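Project Report: Living With the Vemovon Picking Kit for a Semester

Robotics Lab Course, final report

Why I picked this one

The assignment was to take a piece of automation gear that's sold to schools and small shops, use it for real, and write up whether it's worth having. Most people in my section went for the little desktop arms. I wanted the Vemovon picking kit, partly because I'd read the product page way too many times over winter break and partly because our lab already had a KUKA arm to hang it on, so I figured I'd skip the boring part. (I did not skip the boring part. More on that below.)

The kit doesn't include an arm. What you get is the software license, a calibration board, a quick-start booklet, and a set of "scene recipes" that tell you how to lay out a bin, what kinds of objects to try, and how to score your results. You supply the robot, the end tool, the camera and the bin. I think that's fair for what it is, but the product page could say it a lot louder.

Setting up

The booklet says you'll be picking within an afternoon. It took me most of two weeks, and I'm going to be nice and say half of that was me.

The install itself went fine. It found the arm on the network the first time, which made me feel like a genius for maybe ten minutes. Then came calibration. You move the arm to a bunch of poses over the board, the camera looks at it each time, and the software works out where the camera sits compared to the robot. My first try came out so far off that the arm would have been grabbing at the air beside the bin. I redid it, then redid it again, and finally noticed that I'd typed the square size from the booklet when the board in our box was printed at a different size. There's a sticker on the back of the board with the right number. I'd love to see that sticker on the front!

Once I had the right number it clicked into place on the next run and I never had to touch it again for the rest of the term. So that's a real plus. I bumped the table plenty and kept rechecking, and it held.

The recipes

There are beginner, middle and hard recipes. The beginner one is all solid stuff with nice edges, like toy blocks and small boxes. The middle one mixes in odd shapes. The hard one is where they hand you clear plastic and wish you luck.

I ran 100 picks on the beginner recipe and 100 on the hard one, so 200 total. I skipped the middle one because March got away from me, and I know that's a hole in the report. A pick counted if the object came up out of the bin and made it to the drop spot. If it came up and fell on the way, I scored it as a miss, even though the software calls that a "partial" and gives you half credit. I didn't like the half credit. In a shop a thing on the floor is a thing on the floor.

Beginner went great. I had 2 misses in the whole run, and both were blocks that had ended up tight against a wall where the arm couldn't get a clean approach. I can live with that.

Hard was another story. I had 32 misses, and nearly all of them were clear bags. The camera sees the shine on the plastic and the software thinks the shine is the object, so it aims at a bright wrinkle and not at whatever's inside. When the bag has something light colored in it, things go a bit better. When the stuff inside is dark, it tends to pick a spot near the edge and you get a corner of plastic or nothing.
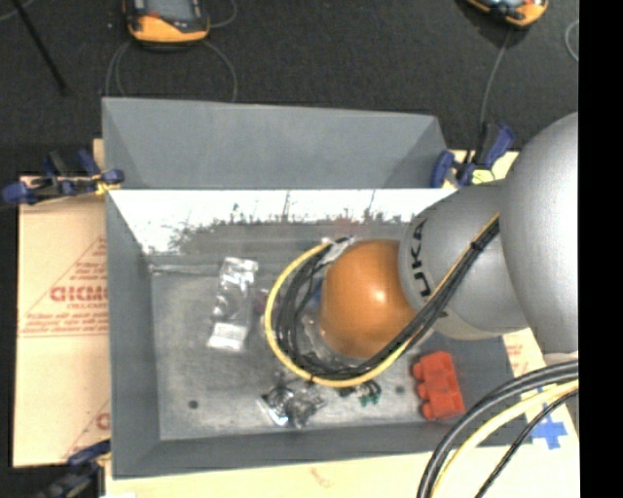
The other thing that cost me a lot of time was cables, and I don't think the booklet gives them a single full page. Every wire you run down to the end of the arm has to go somewhere when the wrist turns. Leave too much slack and it hangs into the bin. Pull it tight and the wrist yanks on it at the far end of a turn. I went back and forth on this for days, taping, untaping, running the same slow turn over and over with my hand next to the stop button. What finally worked for me was limiting the wrist range in the software settings (it's under motion, then advanced, and it's off by default). I lost a few approach angles and gained my sanity.

Also, clamp your bin. Please. Mine crept a tiny bit on every firm touch during practice and I blamed the calibration for an entire evening.

Support

I wrote to Vemovon twice. The first answer was a link to the page I'd already read. The second one, about the clear bags, came from somebody who had clearly fought with the same problem, and they suggested turning the lights down and raising the depth filter. I tried it for a short practice session after my scored runs and it seemed to help, but I didn't score that session so I won't claim a number.

Would I tell the lab to keep it?

Yes, with a couple of strings attached. For a class that already owns an arm, the recipes are good, and having a scoring sheet kept me from fooling myself about how well things were going. If you need to pick bagged parts all day, I'd wait for an update or plan on doing a lot of tuning.

For whoever takes this over next term: start with the middle recipe so we have all three, and write down your wrist limits before you change anything. My settings file is saved in the course folder under "hard_recipe_final_2". Ignore the one that just says final.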